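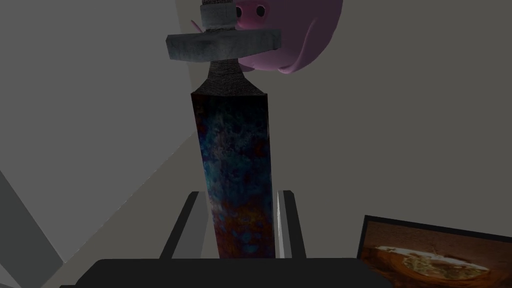

Oxide finish in the blue-to-rust colourway, shown on an upright block.

Brondik Oxide Finish Kit

Two-part decorative coating for metal, timber, MDF and plaster
Sold by Itia Surface Supply
Product code: BR-147
In stock, ships from our warehouse

The Brondik Oxide Finish Kit gives a mottled, aged-metal look to surfaces that would never weather that way on their own. It is used on bollards, plinths, letterbox posts, feature walls, planter boxes and shop counters. The kit has a base coat that carries fine metal particles and an activator that reacts with them. The colour comes from the reaction, so no two pieces will match exactly. If you need a uniform colour across several panels, the Ditov satin range is a better choice.

What is in the kit

Base coat, 2 litres
Activator, 500 mL in a spray bottle
Clear matte sealer, 1 litre
Natural sea sponge
Two foam rollers, 100 mm
Nitrile gloves, one pair
Printed instructions

You will also need a primer suited to your surface, a drop sheet and a stirring stick. Primer is sold separately.

Colourways

Harbour: dark navy base with teal and sky blue, running to rust and muted purple
Verdigris: green and pale turquoise over brown
Ironbark: rust orange and red-brown over near-black
Slate: grey and black, speckled

All four use the same activator. Colourways can be blended on the one piece while the base coat is still tacky. For a change of colour from top to bottom, work from the darker colour down and overlap the two by at least a hand's width.

Coverage and drying

One kit covers 6 square metres at two base coats. Rough masonry will use more. Leave the first base coat for two hours before applying the second. Spray the activator on while the second coat is still wet to the touch. Colour starts to show after 30 minutes and keeps developing overnight. Do not seal until the next day.

Cool or humid weather slows everything down. Do not apply below 10 degrees or on a surface in direct sun.

Surface preparation

Bare steel: remove loose rust and grease, then apply a metal primer.
Galvanised steel: wash with a mild degreaser, rinse, dry and apply an etch primer.
Timber and MDF: sand to 120 grit, fill any holes and seal the end grain.
Render and plaster: must be fully cured. Brush off any powder.
Previously painted surfaces: sand until dull and test a small patch first.

The kit is not suitable for flexible plastics, pool surrounds, cooktops, fireplaces or anything that will hold food or drinking water.

Outdoor use

The finish can be used outdoors when sealed with two coats of the supplied sealer. Expect some change in the rust tones during the first year. Within a kilometre of the coast we recommend Dizon Marine Clear in place of the standard sealer. Dizon Marine Clear dries to a low sheen, so the surface will look slightly darker than it does with the matte.

Reseal outdoor work every three years. Wash with water and a soft cloth. Do not use a pressure washer or any cleaner containing bleach.

Sizes and prices

Sample pot set, four colourways, 65 mL each: $30
Standard kit, 6 square metres: $147
Trade pack, 150 square metres, activator and sealer in drums: $2,926

Prices include GST. Trade packs are made to order and cannot be returned once mixed. Please allow two weeks, or longer for orders placed in December.

Delivery

Standard kits and sample sets go by road courier. The activator is mildly acidic and cannot be sent by air, so we do not deliver to Norfolk Island or Lord Howe Island. Trade packs are delivered on a pallet and need someone at the address to sign. A tail-lift can be booked at checkout.

Safety

Wear gloves and eye protection when spraying. Work with the doors open or outside. Keep the activator away from bare aluminium and natural stone, as it will mark both. If it gets on skin, rinse with plenty of water. The safety data sheet can be downloaded from the Documents tab.

Common questions from customers

Can I brush the activator on? Yes, although it leaves streaks. Dabbing with the damp sponge gives softer patches.

The colour came up too weak. Mist on more activator the next morning, before sealing. If there is still little change, the second base coat had probably dried before the first spray.

How long does an opened kit keep? Base coat and sealer keep for 12 months with the lid on firmly. Use the activator within six.

Page last updated Feb 9, 2022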